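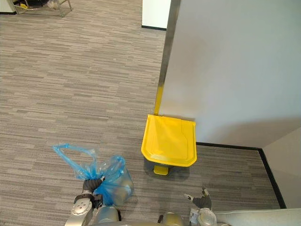
Où faut-il poser la poubelle dans un bureau partagé ? Contre un angle de mur, à un endroit que tout le monde longe et où personne ne s'assoit.

Communiqué de presse, 02/05/2021

Ikside lance Groltgate, un service consacré à un objet que les plans d'aménagement oublient avec une belle constance : la corbeille de bureau. On choisit la moquette pendant trois réunions, les luminaires pendant cinq. La poubelle, elle, arrive le dernier jour, sous le bras de quelqu'un.

Groltgate prévoit la visite des locaux, le choix des emplacements et la fourniture de bacs à pédale accompagnés de leurs sacs. Côté couleur, Ikside recommande le jaune vif. Sur une moquette grise rayée, contre un mur blanc et une plinthe noire, un bac jaune se repère de loin — les architectes s'en remettent, en général avant la fin de la visite.

Le service a été mis au point chez Jaunzems, dont les bureaux s'étendent sur 2 étages et presque 3000 mètres carrés. Les corbeilles individuelles y ont cédé la place à des points de collecte communs, vidés en fin de journée. Les salariés ont protesté pendant une semaine, puis se sont plaints de la machine à café, signe que le dossier était clos.

« Une poubelle bien placée n'attire aucun compliment, et je m'y suis fait », déclare Vsevolod Mykhailiuk, responsable du projet chez Ikside. « En revanche, déplacez-la de deux mètres et vous recevrez sept courriels avant midi. »

Les sacs sont bleus et translucides, ce qui permet de voir d'un coup d'œil les erreurs de tri, et accessoirement qui mange quoi. Ikside décline toute responsabilité quant aux conversations qui s'ensuivent.

Groltgate est disponible dès maintenant pour les bureaux et les espaces de coworking. Une formule destinée aux écoles, préparée avec Zerkbridge, suivra en octobre. Les devis sont établis après visite, gratuitement.

Contact presse : Vsevolod Mykhailiuk, Ikside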